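By Osamu Ebihara
6 May 2026

Trarkine Sessions: Data Card

Summary

The Trarkine Sessions collection holds the annotated recordings of a small improvising ensemble, together with the written material needed to study them. It was prepared by the Tullarstead Jazz Archive for researchers, teachers and players who wish to examine how a working group varies its repertoire from one performance to the next. It contains 41 complete performances, each supplied as a stereo mix and, where the original multitrack survives, as separate instrument channels.

The ensemble is a quintet of tenor saxophone, trumpet, piano, double bass and drums. The personnel did not change during the period covered, although the pianist plays an electric instrument on a small number of performances. These are marked in the catalogue file under the field "keys".

Contents

The collection is arranged in folders, one for each performance. A folder normally holds the following:

- the stereo mix, as an uncompressed file
- the instrument channels, where available
- a lead sheet of the theme as the group played it, which may differ from the published version
- a chord annotation, aligned to the beat
- a form annotation, giving the start of each chorus, solo, exchange and closing theme
- a short text note on the performance

A catalogue file at the top level lists title, composer, key, metre, tempo at the opening theme, order of soloists and recording place. Titles are given as the group announced them. Where a tune circulates under more than one name, the alternative is entered in a separate field and has not been merged with the first.

Recording

Recording took place at two venues. The larger part was made in the upper hall at Tullarstead, a dry and fairly low room which suits the bass but is unkind to the cymbals. The remainder was made at the Ichikawa club before an audience. Performances from the club carry applause and some conversation, and these have been left in place.

At Tullarstead the players stood in a shallow arc without screens. Each instrument had one close microphone, with a further pair placed above the drums and another pair towards the back of the hall. Because there were no screens, every channel contains a certain amount of the other instruments. The trumpet is clearly audible on the piano channel throughout, and users who intend to work with the channels in isolation should listen to several of them before settling on a method.

At the club the house system was used and only a stereo feed could be taken. No separate channels exist for these performances and none will be issued.

No equalisation, compression or noise reduction has been applied to any file. Levels were adjusted once, by a fixed amount for each venue, so that the relative loudness of performances recorded in the same place is preserved. 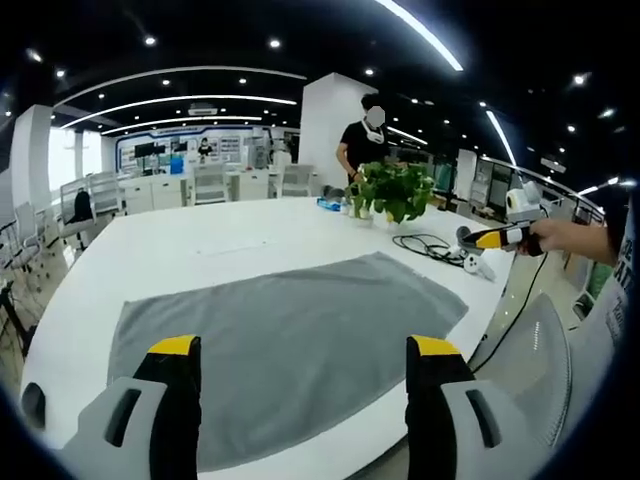
Ebihara wrote, when the first draft of the annotations was circulated, that the bass player's substitutions in the bridge of "Griltavska" ought to be entered as played and that the lead sheet should be left alone. This advice has been followed across the whole collection. Where the bass and piano imply different harmonies at the same moment, the chord annotation records the piano in its main column and the bass in the column headed "alt". Neither reading is to be taken as the correct one.

Annotation

Beat positions were marked by hand, by tapping along to the stereo mix, and were then corrected against the ride cymbal. Passages in free time carry no beat marks. They are enclosed between the labels "rubato_start" and "rubato_end", and any software reading the files should be prepared for these gaps.

Chords were transcribed by ear by one annotator and checked by a second. If they could not agree, the passage was played to the pianist, whose answer was accepted. There are places where the pianist could not say, and the symbol "N" is used for these. It is also used for silence and for unaccompanied drums.

The form annotation uses a restricted set of labels: intro, theme, solo, exchange, interlude, tag and end. Exchanges of four and eight bars with the drums are labelled in the same way, and the length may be worked out from the beat file. Backing figures played by one horn behind the other's solo have not been annotated in this version.

Solos have not been transcribed note for note, with the exception of the tenor saxophone choruses on "Griltavska", which were written out for teaching purposes and are included as a courtesy. They contain the usual approximations of written jazz phrasing. Swung quavers are written as plain quavers, and ghosted notes are in brackets.

Format and naming

Audio is supplied at 24 bits. Annotation files are plain text, separated by tabs, with one event to a line and times given in seconds from the start of the stereo mix. Compressed listening copies are also provided at 256 kilobits per second. These are intended for browsing and for classroom use, and measurements should not be taken from them.

File names are made up of the venue letter, the performance number and the type of content. The letter T stands for Tullarstead and the letter I for Ichikawa. Numbers follow the order of recording and do not start again at the second venue.
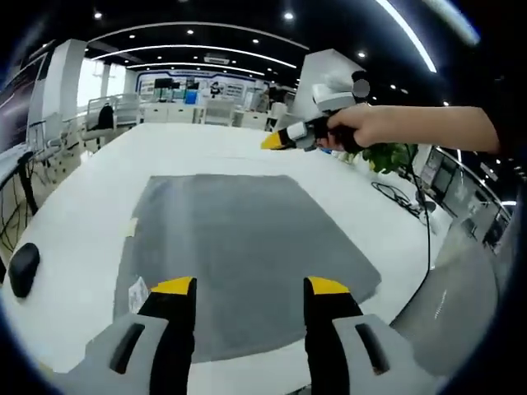
Page 2

Suggested uses

The collection is suitable for the study of chorus structure, harmonic variation, tempo drift and ensemble interaction. It may also serve as listening material for students who are learning to follow a form without a written part. Several tunes were recorded more than once, and comparison between versions is perhaps the most rewarding use of the material. "Griltavska" appears at both venues and is considerably faster at the club.

The collection is less well suited to the training of general systems for chord recognition. It is small, it represents one group with a marked common style, and its harmony leans heavily on suspended and altered chords. Any results obtained from it should be reported alongside results from a broader body of music.

Users who require a fixed division of the material will find one in the file "split.txt". It sets aside 20 performances for listening and development and keeps the rest for evaluation. Different versions of the same tune are always placed on the same side of the division.

Known limitations

The close microphone on the double bass failed during the performance numbered T07. The channel is present but silent after the second chorus. The stereo mix for that performance draws the bass from the room microphones and is noticeably thinner.

Tempo values in the catalogue describe the opening theme only. The group tends to settle back during the piano solo and to recover during the exchanges, so a single figure is a poor guide to the whole performance.

Two of the lead sheets were copied from the trumpet player's own book and are written at trumpet pitch. They are marked as such. All other lead sheets are at concert pitch.

The text notes were written by different hands and vary in length and manner. Some discuss the solos in detail and some give little more than the name of the composer. They have been corrected for spelling and otherwise left as received.

Rights and access

The members of the ensemble have agreed to the use of the recordings for research and teaching. Public broadcast, commercial release and inclusion in any other published collection require written permission from the archive. Compositions by persons outside the group remain subject to the rights of their owners, and lead sheets for those compositions are available only to users who attend the reading room.

Requests for access should state the name of the institution, the purpose of the work and the files required. Students should apply through a supervisor. Private players with a serious interest in the repertoire are welcome to apply on the same terms, and listening copies will normally be offered in the first instance.

Citation

Work which makes use of the collection should cite it as "Trarkine Sessions, Tullarstead Jazz Archive", followed by the version number. Where a single performance is discussed, its number should also be given.

Version history

Version 2 corrects beat positions in the closing themes of several club performances, adds the "alt" column to the chord files and replaces the catalogue file. Audio is unchanged from the first version, and users who already hold it need only download the annotations.

A further revision is planned for September. It is expected to add labels for backing figures and a reading of the drum solos by phrase. Corrections should be sent to the archive with the performance number, the time in seconds and the proposed reading.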